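Lists > Cluddale Workspace List > Archive > Furniture and fittings

Previous in thread | Next in thread | Thread index | Reply | Search

Subject: Re: Re: Cable routing for desks that stand clear of the wall
Date: Monday, April 18, 2022

Replying to the post quoted here. I have left in the parts I am answering and cut the rest.

> We have moved three desks away from the wall so that people can get
> behind them to reach the blinds. The sockets are all on the side wall,
> low down. I have run extension leads to each desk, but the leads cross
> the floor and I am not happy with it. I was going to buy rubber cable
> ramps for all of them. Is there any objection to that?

No objection in principle, but I would leave the ramps until last. A ramp is suitable where a lead has to cross a walking route and there is no other path for it. In most small rooms there is another path, and a ramp in the wrong place catches chair castors. I would do the work in the following order.

First, decide where the desk is going to stay. If it is going to be shifted again within the month, do nothing permanent. Mark the position of each leg with a small piece of low-tack tape and leave it for a week of normal use. If the tape and the legs still agree at the end of the week, carry on.

Second, fix the distribution point to the underside of the top. Everything on the desk plugs in there, and one lead goes from there to the wall. It should sit far enough back from the front edge that a knee does not meet it, and on the side away from where the chair is pushed in. Check the thickness of the top before you choose screws. If the top is hollow, screws will pull out in time, and a clamp-on tray is the better fitting. We use the Fido tray in our own rooms. It has two clamps and a lip along the front, and the strip lies in it without being fixed.

> Also, what do you allow on the desk itself? Ours fill up.

Our rule is that anything which stays on a shared desk overnight stands along the back edge. The front is kept clear for work.

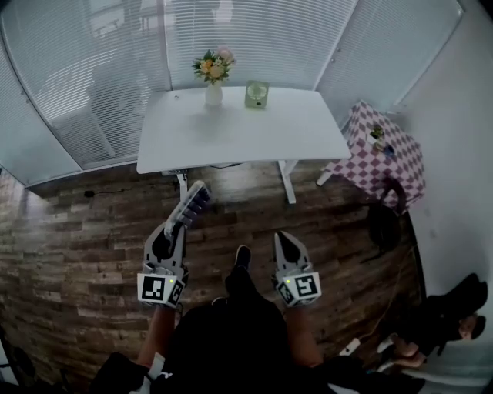 A fan belongs at the back because its flex can then drop straight down behind the top instead of being drawn across it. Flowers are allowed, provided the vase is heavy enough for what is in it. A small vase with a full bunch is top-heavy, and water over the edge of a desk finds the power strip underneath sooner than one would like. Keep the vase and the fan apart, and do not stand the vase directly above the strip. If the strip is at the left, the vase goes to the right, or the other way about. I have had to correct this more than once in our own rooms, where flowers tend to be put wherever the light is.

Pot plants are better on a side table. They need watering, and a side table with a cloth on it can be wiped down or the cloth changed without disturbing anybody's work. If the cloth is long, pin up the side nearest the socket so that the plugs stay in view.

Third, the run across the floor. There are two kinds of lead to think about.

The permanent lead should follow the back of the desk and then the skirting, even where this uses twice the cable. Flat clips at intervals of 150 mm will hold it. On laminate or other click flooring, do not fix anything through the boards. Clip to the skirting, or use adhesive clips and accept that some will need replacing.

The temporary lead is the one that causes trouble. It is brought in for one job, laid by the shortest route and left. I would ask for two things. Use a bright colour for temporary leads only, so that anybody who sees orange on the floor in the evening knows it should have been put away. Then give the leads a hook by the door, because a lead without a hook goes back on the floor.

> We have slatted blinds on a glass wall behind the desks. The cables
> keep ending up in them.

Keep at least a hand's width between the back edge of the desk and the slats. Any closer and the fan flex will be caught when the blind is raised. If there is a post between the panes, run the flex down in line with it, where there is no slat to foul. Tie off the blind cord on its own cleat, well away from the flex.

Fourth, and only now, the ramps. Walk the room from the door to each chair and from each chair to the blinds. Wherever you step over a lead that cannot be moved, fit a ramp. I would expect you to need one, possibly none. The Bimadari catalogue lists a low type with a wide taper that a chair will roll over. The Vakulenko one is stiffer and stays put better on a smooth floor, but the edge is steeper. Measure the thickness of your lead before ordering either, as the channel in both is narrow.

One correction to my own post of last October. I said there that four clips would do for a desk of ordinary length. That was for the older, lighter flex. With the heavier sort, add one at each end, close to the bend, or the cable will lift at the corner.

If your building is old, look at the skirting before you stick anything to it. Ours dates from 1905 and the paint comes away with the clip. Small screws into the timber were the only thing that held.

Please send the distance from the sockets to the nearest desk leg and I will work out the lead lengths.

Workspace list moderator, Cluddale

Contact the list | Copyright Cluddale | Back to top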